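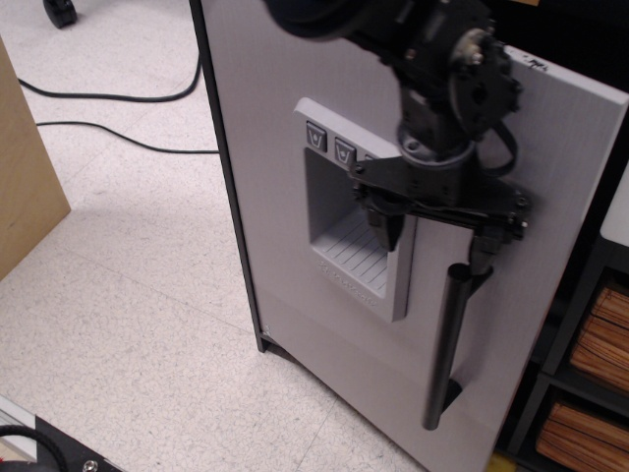
Toy fridge door with the water and ice dispenser (item 4)

Playroom Walk-Through, Saminik Family Center
Date: 8/9/21
Rooms covered: main playroom, reading nook, hallway closet
Last full check: June

Same list as in June, with my comments under each line. OK means leave it alone, FIX means it goes on the work list, and WATCH means I want to see it again next time.

1. Doors and gates
OK. Both gates latch on their own if you let them swing from halfway. The hallway one still squeals like crazy, but it latches! Finger guards are on all the hinges. I'd love to have the squeal gone before the fall session starts, so if anyone is in there with a can of something, please go ahead.

2. Floor
WATCH. The main room is 1,290 square feet and I walked all of it in socks, my favorite part of the day. No lifted corners and no sticky spots except one by the sink (juice, I think). The foam mats in the nook are curling where two of them meet. Flip them and see if they flatten out.

3. Shelves and tall furniture
FIX. The Uvirier bookcase is strapped to the wall and didn't budge when I leaned on it. The Ziółkowski cube unit has a strap too, only the screw is in drywall and nothing else, and I could wiggle it with one hand. That needs to go into a stud. Until then please keep the heavy board books on the bottom row. The label inside says 200 pounds max, and I'm not worried about the weight one bit, I'm worried about climbers.

4. Play kitchen
OK, mostly. I ran my fingers along the edges of every door and panel looking for splits or sharp spots. Dispensers and drip trays get wiped with mild soap, and do get down into the ridges with a soft brush (crumbs and glitter love it there). Press each button and make sure it isn't cracked or hanging loose. Battery covers must be screwed shut. One cover on the play stove takes a smaller screwdriver than the rest, so I taped one inside the closet door.

5. Small parts
FIX. Used the choke tube on everything in the under-three bins. Two things fell right through: a doll shoe and the cap off a marker. Both are out. The marker cap wasn't ours to begin with, so a reminder that coat pockets get emptied at the desk!

6. Cords, outlets, lamps
FIX. Outlet covers all in. The blind cord in the nook has slipped off its cleat again, and it hangs low enough for a toddler to grab. I tied it up high for now, but what I really want is the cordless kind. The Norari floor lamp has a wobbly base, so I moved it behind the desk.

7. Soft toys and dress-up
OK. Seams good. The bear with the button eyes went home with me for stitching and he'll be back. Capes should have the breakaway fastener and no ties. I checked every cape on the rack and they all do.

8. Cleaning supplies
WATCH. Closet was locked, key on the high hook. The spray bottle on the top shelf had no label, and I dumped it. If you mix something, write on the bottle what it is.

9. First aid and exits
OK. Kit is full except for the little bandages, which go faster than anything else in this building. Exit path clear, stroller parking stayed behind the tape. Extinguisher tag is current.

Work list from this visit: stud for the cube unit, cordless blind for the nook, more little bandages. The furniture and blinds budget is nearly 3,000 dollars, so the blind shouldn't be a problem. Put your initials next to anything you finish and leave the sheet on the clipboard by the sink.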